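The Casurier Field

The cluster had been running the same job for 7 days when Ruba Majali came in and found that one of the walkers had stopped moving.

She was alone on the floor. The building at Skurkmont kept its lights low until eight, and she liked to read the night's output before anyone else could tell her what it meant. There were 200 walkers, each one a set of guesses about the dark energy in a small patch of sky called the Casurier field. They were supposed to wander. One of them had gone out into a part of the space where the likelihood was close to nothing and had stayed there since a little after three in the morning.

She made tea and looked at it again.

Usually a stuck walker meant a bug. A bad step size could do it, or a prior with a hard wall in it. She checked the step size. She checked the wall. Then she opened the log and read every line from two o'clock on, which took most of an hour, and the log said that the walker had proposed moves and that the moves had been turned down, one after another, in the ordinary way.

Chi-keung Wei came in with his bicycle helmet still on.

"Is it done?" he said.

"No. Look at this one."

He leaned over her chair. "Kill it and restart from the last checkpoint."

"It likes it there."

"It doesn't like anything. Kill it."

She didn't kill it. She copied the walker's position onto the back of an envelope and went down the hall to the supernova catalog, which lived on an old machine with a loud fan.
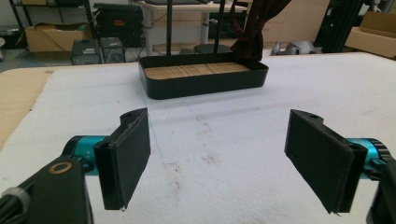

By Rawan Akl
Fiction | July

The position gave a universe that was wrong in almost every respect. The matter density was too low. The expansion ran too fast early and too slow late. No one would have printed it. But when she drew its curve through the Casurier supernovae, it went through 2 points that every other curve missed.

Those points had been a nuisance for as long as she had worked there. They were faint and far off, and the paper from Koslow had thrown them out in a footnote. Her father had been the one to measure them. In the catalog they were still listed under the name Majali, with a flag beside them that meant do not use.

He had never complained about the flag. He had taken a job teaching high school physics and had grown tomatoes, and when she told him she was going into cosmology he asked whether they would pay for her parking.

She called Nazanin Mohammadi, who ran the group and who did not like to be called before nine.

"How far out is it?" Nazanin said.

Ruba told her.

"Then it's nothing."

"It fits the flagged points."

"Anything will fit 2 points. You know that."

"I know that."

There was a pause on the line, and a dog barking behind it. "Have you looked at the plates?" Nazanin said.

The original exposures were in the basement. Xolani Molefe had the key, and he came down with her because the shelving was bad and he wanted to be there if it fell. He held the flashlight while she went through the boxes. Her father's handwriting was on the sleeves. He had written the exposure time, the seeing, and in one corner, very small, what he had eaten for dinner.

"Soup," Xolani read.

She took the sleeves upstairs and spent the afternoon measuring. The first point came out where he had put it. The second came out a little brighter, enough to matter, and she measured it again and got the same number.

At five the walker moved. She saw it happen on the screen. It took one step, and then another, and by six it was back in the crowd with the rest of them and she could not have picked it out without the index.

"There you go," Chi-keung said. He had his helmet on again.

She wrote the new brightness in the catalog, under the old one. She left the flag on the second point. She sat for a while with the cursor on the first, then took its flag off, saved the file, and called her father to ask about the soup.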